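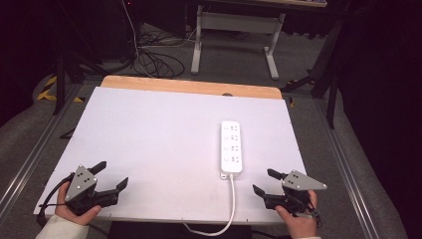

Bench 3, power strip and cord routing

July 26, 2023. Entry by Mirjam, cc Farzana + Lionel

Strip on the white top for now, middle right, running lengthwise away from you. Four sockets, cord comes off the near end and goes over the near edge. Not fixed down yet. Want to settle the position before anyone gets the tape out.

Problem is the cord. It loops below the table edge right where you stand. Caught it with my knee twice this morning. Options:

- turn strip end for end, cord leaves at the far side over the wood board. Longer run back to the wall but out of the way
- leave as is, clip cord under the near edge. Clips from the Janjua order, if they ever turn up
- strip off the table completely, screw to the frame. Lionel against, says he can't reach the sockets sitting down. Fair

Leaning to the first. Tried it after lunch with the cord just laid loose, reach is OK, 18 cm left over at the wall end. Tight but ok. Don't pull the table forward!!

Top: wiped with the Prondel stuff, came up fine. Old tape residue near the left corner needed a scraper. Plastic one only pls, the white surface marks easy. Somebody (me) found out.

Floor: black cables in a heap behind the bench, by the white desk. Need sorting before Naheed's lot come in. Start with whatever isn't plugged in at either end, coil, tie, label, box under the stairs. Velcro ties, we have 200 of the things so no exuse. Don't use zip ties, had to cut six off last time and nicked a jacket.

Hazard tape on the carpet at the left stays where it is. Ruxandra wants it checked again in August, corners tend to lift when the vacuum goes over.

Labels: each socket gets one. Far to near, 1 to 4. Keep 4 free for the soldering iron or whatever is visiting. Label maker is out of tape, ordered, Nimgate says 3 days.

To do
- flip strip, mark outline in pencil first
- cord along the back, clips when they come
- cable heap (Farzana + me, tomorow am)
- ask Lionel if the longer strip from the old room is still around, would save the extension
- check the switches or indicators on the strip one at a time with the lamp, didn't get to it today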